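Thread on cleaning and checking over a small bathroom, in the order I do it. This one has a curved corner shower, a bidet seat, a marble counter and a panelled door. It has to be ready for Glenys Holroyd, who takes the Trurnness flat on Thursday.

1/ Ventilation first. Fan on, door open, window in the next room open. Everything after this involves either water or something that smells.

2/ Shower goes before the rest of the room. Glass needs dwell time, so the descaler goes on and I work elsewhere while it sits. I use citric acid on the glass only, 40 grams to a liter of warm water. It stays off the wall tiles until I know what they are. Marble-patterned can mean ceramic, which tolerates acid, or stone, which etches.
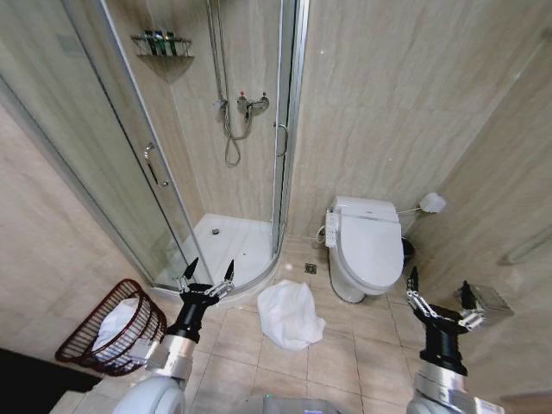
Curved corner enclosure, white quarter-round tray, bidet seat with the lid down.

3/ Quarter-round enclosures collect dirt in the bottom track, under the door overlap. A squeegee will not reach it. Old toothbrush, then a cloth folded over a plastic card. If the lower rollers have a release button, press it and swing the door inward. If they don't, leave them alone.

4/ Drain: lift the cover, clear the hair, rinse, refit. Run the water for a full minute and watch the level in the tray. If it rises, the trap needs another pass.

5/ Thermostatic mixer. Turn it through its full range, cold to hot and back, a few times. They stiffen when left at one setting. The last tenant kept the one in the Doolan Street flat at the same temperature for 11 months and the cartridge had to be replaced.
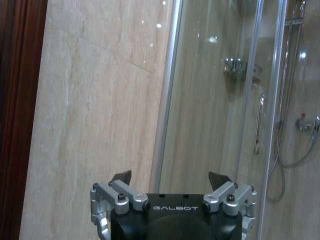

6/ Rinse the glass from the top down, then squeegee in overlapping vertical passes. Wipe the blade between passes. Dry the aluminum profiles separately with a cloth, including the underside of the handles. Water left in the profiles runs down the clean glass an hour later and you get to do it again.

7/ Bidet seat: power off at the outlet before any wet cloth goes near it. Damp microfiber, mild soap, no acid, no bleach, no abrasive. Check the supply hose at both ends with dry toilet paper. Paper shows a slow weep that fingers miss.

8/ Counter. Marble gets pH-neutral soap and water and that is all it gets. Vinegar, lemon and bathroom descaler will all dull the polish, and repolishing costs more than every bottle under the average sink. Taner Dağdelen quoted me 80 an hour for it last September, with a half-day minimum.

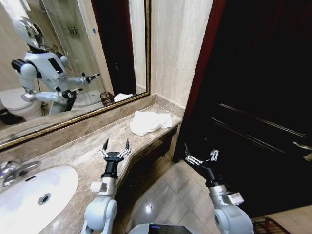

Counter clear from the basin to the cloth in the corner.

9/ A faucet on a marble counter is the awkward part. Scale forms at the base, the remover eats the stone. Wet a strip of cotton with the citric mix, wring it nearly dry, wrap it on the metal only, five minutes, remove, rinse twice. Mask the stone if your hands are unsteady.

10/ Overflow slot: bottle brush, hot water, a drop of dish soap. Most basin smells I get called about come from there and the drain gets blamed.

11/ Mirror last of the wet jobs. Spray the cloth and keep liquid off the edges. Moisture behind the glass is what causes the black spotting along the bottom.

12/ Door. Glossy dark wood shows every streak, so two cloths: one barely damp, one dry, both following the grain. Dust sits on the lower ledge of each molding. A soft paintbrush gets it out of the corners faster than a cloth does. 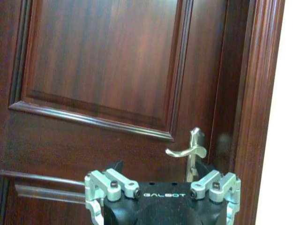 Silver lever handle, raised molding, grooved casing.

13/ Handle check: press the lever down, let go, see if it returns to level by itself. If it lags, tighten the fixing screws a quarter turn and test again. If it still lags, the spring is tired. Order the part before the handle starts to droop.

14/ Nora asked about the sealant. I press along the whole bead at the tray with a thumb. Any section that moves gets cut out and redone, and then the shower stays out of use overnight. Patching over old silicone does not hold.

15/ Supplies for the room: citric acid, neutral soap, two microfibers for glass, two for wood, toothbrush, bottle brush, squeegee, paintbrush. It all fits in one bucket. The Sostulberg flat is next, and that one has a full-size tub.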